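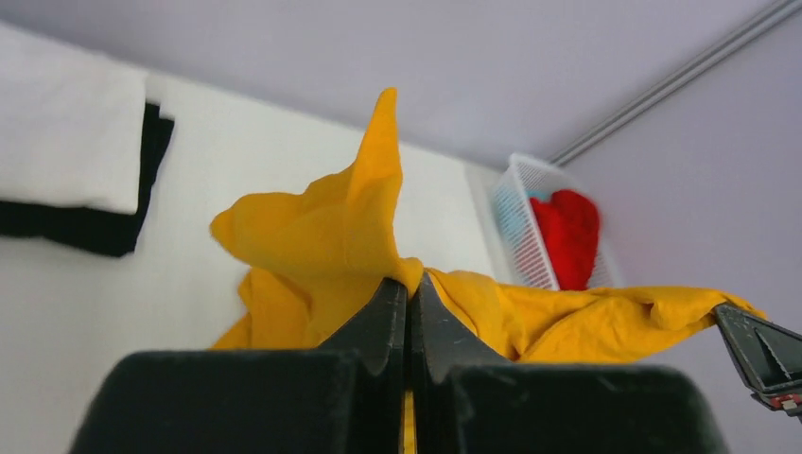 Folding is overrated, and I say that as someone who folded everything for most of my adult life. Dish towels, dust cloths, pillowcases, the rags under the sink. I learned it at home, where a cloth that went into a drawer without square corners came back out and was done again.

I stopped with the cleaning cloths first. We had bought a pack of yellow ones from Dustura, and they would not stay folded. The fabric was too soft and slid around in the drawer. By Wednesday the stack had always turned into a heap, and I would take them all out and start over. At some point I asked myself what the stack was for. A cloth that is going to be wadded up and pushed around a sink does not need to be flat first.

Now they go in a bin. I pick each one up by the middle, let the sides hang, and drop it in. It takes no time. When I need one I pull on whatever part is sticking up, and one cloth comes out. With the old stack I would get three and have to put two back.

People who disagree usually bring up wrinkles. A wrinkled shirt looks bad at work, and I still hang mine. Tablecloths should be folded too, and so should sheets if the closet is small, as ours is. But wrinkles in a dust cloth do no harm. The same goes for gym towels, pajamas, socks and most of what children under ten wear. I would put bath towels on that list, but I have lost that argument in my own house, and they are still folded in thirds.

The other objection is space. Folded cloth does take up less room, and I won't pretend otherwise. Our bin is a Pettigrew, deeper than it needs to be, and it fills most of a shelf that used to hold the cloths and the light bulbs as well. The light bulbs are in the hall closet now. I can live with that.

What I mind is the way folding gets sold as a virtue. Some time after 2000 it became a thing you could buy a course in. The Inutari catalog that comes to our house has over two pages of boards, dividers and clips for keeping cloth flat in a drawer, and the drawers in the photos are never more than half full. Real drawers are full. You push the last towel in with your hand and lean on the front until it shuts.

If you like folding, fold. Plenty of people find it calming, and a neat shelf is nice to look at. I only think it should be a choice made for each kind of cloth — shirts one way, rags another — and the rags can go in the bin as they are.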